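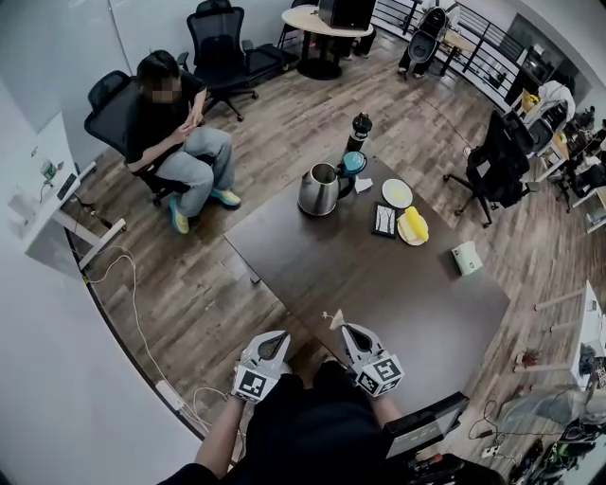
3 min read

Come help me keep the grippers alive (part-time, Skimthorpe workshop)

Hi! I look after the hand-held gripper station at Braltex, and I need a second pair of hands. We have one station, two grippers, one big brown table, and more work than I can get through before dinner.

Let me tell you what the job is, because the official title (Station Technician, Grade 4) tells you pretty much nothing. People pick up the two white grippers, one in each hand, and do ordinary table jobs with them: pinch a scrap of paper, shift a plate, put a lid back where it goes. The black-and-white square markers on the gripper bodies are how we track where each hand is. If a marker is scuffed or peeling up at a corner, the tracking drifts and the whole session is junk. So a lot of my day is looking at stickers very closely. I like it more than I expected to!

You'd be doing the morning check with me to start, then on your own once you're comfortable. It goes like this:

Wipe the finger pads and look for shiny spots. A worn pad still grabs a sponge just fine but drops paper, so paper is what we test with, left side and right side.
Open and close each gripper 19 times and feel for grit in the hinge.
Check the markers under the desk lamp and replace any that have lifted.
Tighten the finger screws (by hand, please, I have a drawer of stripped ones).
Set out the table items for the day's list and write down anything that's missing or chipped.

Pads get swapped after 2,000 grips or whenever they fail the paper test. The last left-hand set made it to 443 before it started slipping, and I still don't know why. I suspect the glue. If you enjoy that sort of puzzle, we're going to get along. Repairs we can't do here get boxed up for Mrema, who make the hinges, and you'd be the one filling in their form (it's long, sorry).

What I'm looking for: steady hands, decent eyesight with or without glasses, and someone who writes things down. Bike repair, sewing machines, model trains, dental lab, all good backgrounds. You don't need a degree and you don't need to code. You do need to be OK on your feet for a couple of hours at a stretch, though there are plenty of office chairs and you're welcome to sit with your phone between sessions.

Hours are 8:30 to 12:30, four mornings a week, starting in April. It's paid hourly, training included, and the bus from Galdale stops right outside.

To apply, send me a short note through the Braltex jobs page with "gripper station" in the subject. Skip the cover letter. Just tell me about something you fixed and how you found out what was wrong with it. If it broke again afterward, tell me that too.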